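Molefe wrist camera kit for the Fillness two-finger gripper

Item 1815. In stock, ships from Cleditz.

We love this little kit. It puts a view right between the fingers, so you can watch the grip from where the grip happens, and it goes on with one hex key. Version 3 is the one we ship now, and it exists thanks to a fault in the one before it.

What went wrong with version 2

The old bracket could turn on the wrist. One clamp screw held it, and under steady work that screw backed out a little at a time. The picture still looked fine, the arm's software still trusted it, and then the fingers closed beside the part, or came down on the bench! On our own test arm the first missed grip came at cycle 573. There was no warning on the screen — the Elik driver had no way to tell that the camera had moved.
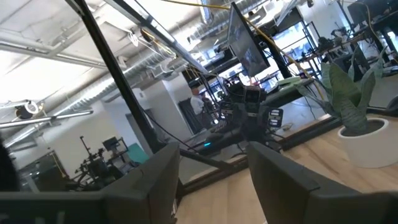 View between the fingers, with the wrist tilted.

A leaning room is normal when the wrist is tilted. What you want to watch is the fingers. They should sit in the same place in the picture at every wrist angle, and if they have shifted from your saved reference view, stop the arm and check the bracket.

What we changed

Two clamp screws, a locating pin that drops into the wrist flange, and a start-up check in the Elik driver that compares finger position with the reference view and holds the arm if they disagree. We're really happy with the pin — it's a tiny part and the bracket can't rotate with it in.

If you have version 2

Stop using it for unattended work. Brackets sold before 01/06/2018 have the single screw, and we'll swap them free, screws and pin included. Until yours arrives, check the screw every 100 cycles with the arm powered down.

In the box: bracket, two clamp screws, locating pin, hex key, cable clips.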